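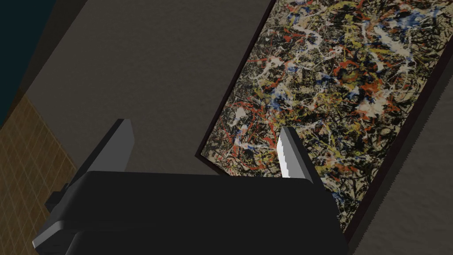

Comero Long-Reach Pruner, one season in

I bought the Comero pruner in January, when the old loppers I had been using on the hedge finally lost their pivot bolt somewhere in the leaf litter. I have a narrow lot with a hornbeam hedge down one side and a row of fruit trees at the back, and most of what needs cutting is just out of reach from the ground. The ladder is fine on the patio and miserable on the slope.

The pruner comes in two sections that lock together with a twist collar. The cutting head is a bypass type, worked by a cord that runs inside the pole, so there is nothing to snag in the branches. I did not expect to care about that as much as I do. My neighbor Olga Moya has the Tautahi with the outside cord, and she spends a good part of her time backing it out of her plum tree.

On green wood up to the thickness of my thumb it cuts clean with one pull. On dead wood of the same size it takes two pulls and sometimes leaves a strip of bark hanging. The instructions say to keep it off dead wood altogether. I have ignored that and the blade has one small nick near the tip, so take that as you like.

Weight is the weak point. With both sections on it gets heavy at the top, and after a stretch of overhead work my shoulders want a break. I now do the high cuts first and take the upper section off for the rest. The collar held tight all spring, then began to slip a little in the hot weather. Wiping the grit out fixed it for a few weeks at a time.

Fulgencio Requena at the Flerkholm garden store sharpened the blade for me in August. He said the steel is softer than on the Mesa model, which makes it quicker to sharpen and quicker to go dull. That matches what I have seen. If you have a lot of old apple wood, plan on sharpening it more than once a year.

The cord has been fine. I was ready to replace it by now and it shows no fraying where it passes over the pulley. A spare comes in the box, along with a small hex key for the blade bolt. Don't lose the key – the bolt works loose and needs a quarter turn every so often.

The saw attachment is sold separately and I would skip it. It bends on the push stroke, and the hook at the end catches on everything. An ordinary hand saw and the ladder got me through the two big limbs on the pear.

Would I buy it again? For a hedge and a few young trees, yes. For a real orchard I would pay more and get something with harder steel. Mine hangs in the shed on two nails, head up, with a little oil on the blade.

Updated 2018-10-12: the collar is slipping again, and I have ordered a new one.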